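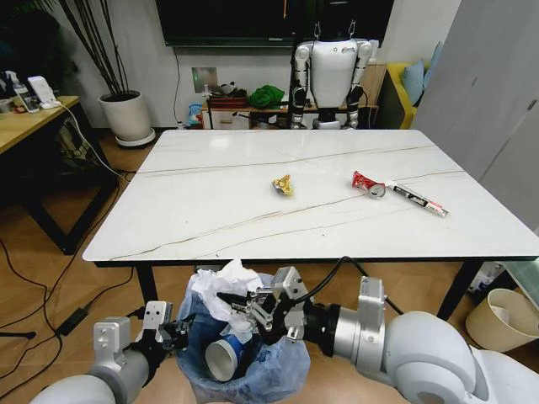

Ticket: Ladder scores not saving after a tiebreak set
Product: Wemik club ladder, courtside scoring
Status: Resolved, watching
Opened by: club admin, Bikska Tennis Club

Hi team, hoping you can help before the November ladder closes, because I've got some very cranky doubles pairs on my hands!

I run the ladder for our club and we put all the scores in through Wemik on our phones, straight after the match. It's been great up till now. But ever since the last update, any match that has a tiebreak in it goes missing from the ladder page. I type in the set score, it asks for the tiebreak points, I put those in, I get the green tick, and then the match just isn't there. The two players both show as "not yet played". Straight-sets matches with no tiebreak go through fine.

I've now got 13 matches that were definitely played and aren't counted. I know because I keep the paper cards in a biscuit tin (don't laugh).

What I've tried so far:
Logged out and back in. No change.
Deleted the app and put it on again. No change, and I lost my favourites list, so thanks for that.
Entered a match from the laptop at home instead of the phone. Same green tick, same nothing.
Entered one with the tiebreak points left blank. That one saved! But then the ladder treats it as unfinished and neither player gets their points.

We play first to seven, win by two, nothing fancy. The club settings page does say "Tiebreak format: custom" and I don't remember ever picking that. Could that be it? I didn't want to touch it mid-season in case I wiped everyone's results.

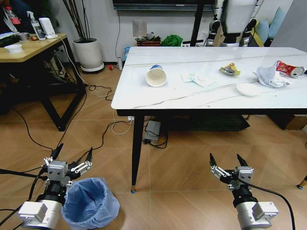
Araba Ofori replied that the custom setting was the right place to look, and asked me to leave it alone until she'd taken a copy of the ladder. She said the update had brought in separate formats for ordinary sets and for deciding sets, and any club without a deciding-set format filled in had been flipped over to custom with an empty target. A tiebreak with no target can't be won, so the match gets parked in a holding list instead of going to the ladder. She wanted to know whether we play a full third set or a match tiebreak.

My reply: full third set, always have, same tiebreak in every set. We had a go at match tiebreaks one winter when the Akolgo crowd came over for interclub and there was nearly a mutiny.

Update, 7 pm: copy taken, and I've followed the instructions, so I'm putting them down for whoever does this job after me. Go to Club, then Competition rules, then Tiebreaks. Change "custom" to "standard" for ordinary sets. Do the same for deciding sets, it doesn't carry over by itself (I got caught by that). Save, go back to the ladder and press Recalculate. The parked matches turn up under Pending, and you approve each one. 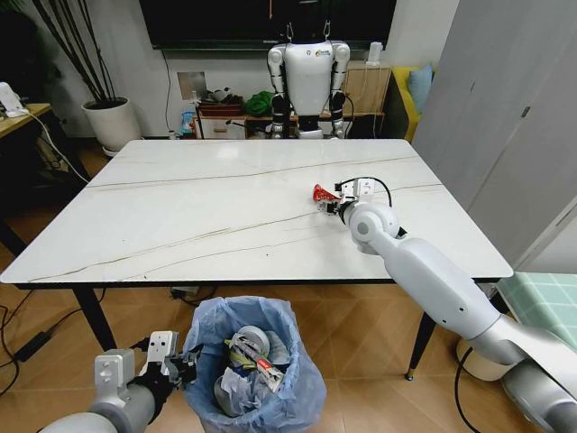 Marble-patterned table with a small red object on it

All the missing matches came back and the scores match my cards, except one where the names were swapped. I reckon that was me. I fixed it by hand and emailed both players.

One leftover: the Ritine export still prints the tiebreak points in the wrong column, so the newsletter page looks a bit silly. It isn't urgent, I can shuffle them across myself for now. Araba has opened that as a separate ticket, and this one can stay open until the next round of results is in.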